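Ticket 409 - Planner picks the basin as a grasp target
Component: perception / grasp planning
Opened by: Gion Bachmann
Assigned to: Marlies Mayrhofer
Status: Reopened (again)

Gion Bachmann, first report
Since the Minton update the target picker has developed strong feelings about the green basin. The task is fruit into basin. The segmenter finds the fruit, labels it correctly, then hands the planner a ranked list with the basin on top, tagged "fruit, green, large". Large is fair. The planner then asks for a jaw opening of 926 mm and the driver refuses, which makes the driver the most sensible member of the team this week.

Steps to reproduce: load the striped cloth config, start the picker, wait.

Marlies Mayrhofer
Can't reproduce on my replay set. Which config hash, and is the Lehner filter on?

Gion Bachmann
Filter is on. At least the checkbox is on. I have learned not to confuse the two.

Marlies Mayrhofer
Fair. The checkbox writes to the old settings file, which the new picker doesn't read. Set lehner_enable in the Bandale profile by hand and restart the node. A reload won't do it.

Gion Bachmann
Done. Basin drops to second place. First place now goes to a bright patch on the wall next to the light bulb, confidence 74. So we have moved from grabbing containers to grabbing light. Log below.

picker: 8 candidates
picker: best id=3 class=citrus conf=74
planner: target outside workspace, retry 1
planner: target outside workspace, retry 2
planner: giving up

Marlies Mayrhofer
Two separate things there, so I'm splitting them.

1. The workspace check runs after ranking. It should run before. That's ours, and old. There is a comment in the code from October saying "move this up later", signed by me. I have moved it up.

2. The patch is blown out and the color stage turns clipped pixels into a warm hue, so it scores as orange. I added a clipping mask to the Brundcombe branch. Anything saturated in all three channels gets no class at all.

Please pull and try again. Also delete the cached background model, or you will be testing my fix against your old wall.

Gion Bachmann
Pulled, rebuilt, forgot the cache, tested your fix against my old wall, deleted the cache, tested again. Wall is no longer a fruit. Ran the picker 73 times on the saved sequence and the real orange came first in all of them.

Closing 12/13/21.

Gion Bachmann
Reopening. With the basin correctly rejected as a target, it is now also rejected as a place to put things. The planner lifts the orange in simulation and then holds it, apparently forever, with "no valid container" printed at full rate. The log grew to over 409 lines before I stopped it, and yes, I see the ticket number.

Marlies Mayrhofer
The size limit is applied to the whole object list before it gets divided into targets and containers. I'll apply it to targets only. Until then, set max_extent to 0 in the Bandale profile, which means unlimited, and keep the clipping mask on. Attach one still from the wrist view with the basin in it so I can make a regression case.

Gion Bachmann
Set to 0, mask on, still attached. Leaving this one open until your change is merged - I closed it once and look where that got us.

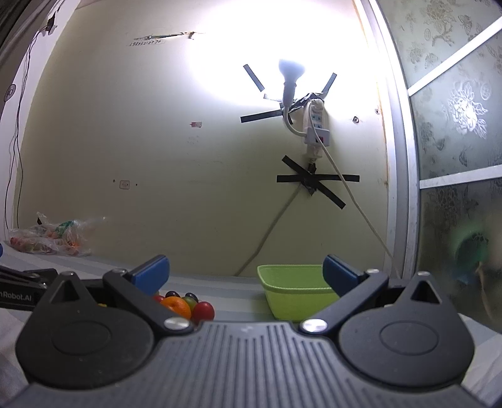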